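놀이용 주방 교구의 세척 및 정리 안내

본 안내는 일우드(Ilwood) 놀이교구 대여실을 이용하는 가정과 기관을 위하여 작성되었습니다. 음식 모형, 접시, 컵, 채반 등 주방 놀이 교구를 사용한 뒤 반납하기 전까지의 세척 및 정리 절차를 다룹니다. 대여 품목의 구성은 꾸러미마다 다르므로, 동봉된 품목표를 먼저 확인하시기 바랍니다.

준비물
중성세제, 부드러운 스펀지, 마른 면포 2장, 계량컵, 보관 상자. 연마제가 포함된 세제와 철 수세미는 사용하지 않습니다.

1단계. 교구를 탁자 위에 펼쳐 놓기
밝은색 탁자를 사용하면 작은 조각을 찾기 쉽습니다. 상자 안의 교구를 모두 꺼내 서로 겹치지 않게 놓고, 품목표와 대조합니다. 연보라색 접시와 같이 넓은 그릇은 위쪽에, 연두색 타원형 채반은 한쪽 가장자리에 두면 나머지 공간에 바나나, 딸기 등 과일 모형을 늘어놓을 수 있습니다. 하늘색 컵처럼 속이 깊은 용기는 안쪽에 작은 조각이 들어 있지 않은지 살펴보십시오.

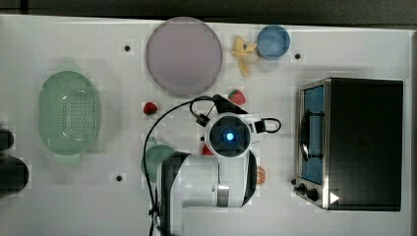
2단계. 상태 점검
과일 모형은 표면의 갈라짐, 칠 벗겨짐, 이음새의 벌어짐을 확인합니다. 껍질이 벌어진 형태의 바나나는 껍질 사이에 이물질이 끼기 쉬우므로 한 갈래씩 젖혀 봅니다. 딸기는 초록색 꼭지 둘레를 손끝으로 눌러 흔들림이 있는지 점검합니다. 파손된 품목은 세척하지 말고 별도의 봉투에 넣어 반납하여 주십시오. 분실 품목은 한 점당 3,000원의 보충 비용이 청구됩니다.

3단계. 세척
가. 미지근한 물 400mL에 중성세제를 소량 풀어 세척액을 만듭니다.
나. 접시, 그릇, 컵은 스펀지로 안팎을 닦은 후 흐르는 물에 헹굽니다.
다. 채반은 구멍이 많아 세제가 남기 쉽습니다. 앞뒤로 뒤집어 가며 충분히 헹구십시오.
라. 과일 모형은 물에 담그지 않습니다. 세척액을 적셔 꼭 짠 면포로 닦고, 깨끗한 물을 적신 면포로 한 번 더 닦아 냅니다.

4단계. 오븐 토스터 주변 정리
교구와 같은 탁자에 오븐 토스터를 두고 역할놀이를 진행하는 경우, 플러그를 뽑고 본체가 완전히 식은 것을 확인한 다음 정리를 시작합니다. 외부의 금속 부분은 마른 면포로 닦으며 물을 직접 뿌리지 않습니다. 음식 모형은 오븐 토스터의 내부나 윗면에 올려 두지 마십시오.

5단계. 건조 및 재배치
물기를 닦은 교구를 탁자에 다시 펼쳐 자연 건조합니다. 접시는 보관 상자에 넣기 전에 뒷면의 굽까지 마른 면포로 닦아 주십시오. 파란 그릇과 작은 초록색 용기는 엎어서 말리고, 바나나, 딸기, 주황색 감귤 조각은 서로 닿지 않도록 간격을 둡니다. 열풍기나 직사광선은 변색의 원인이 되므로 피합니다.

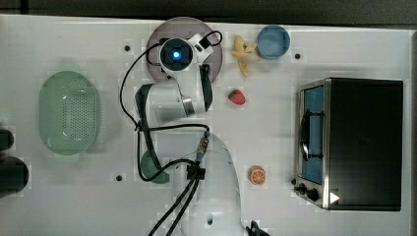 6단계. 보관 상자에 담기
크고 단단한 것부터 담습니다. 채반을 바닥에 놓고 그 위에 접시를 올린 다음, 그릇과 컵을 빈 곳에 세웁니다. 과일 모형은 천 주머니에 모아 가장 위에 넣습니다. 푸나노(Punano) 꾸러미는 칸막이가 있는 상자를 사용하므로 뚜껑 안쪽의 배치도를 따르십시오.

반납 안내
반납 상자는 그라쿠스(Grarkus) 관 1층 창구에서 접수하며, 접수 시간은 오후 5시까지입니다. 10월에는 정기 점검으로 인하여 31일에 창구를 운영하지 않습니다. 품목표의 점검란을 작성하여 상자 위에 동봉하여 주시기 바랍니다.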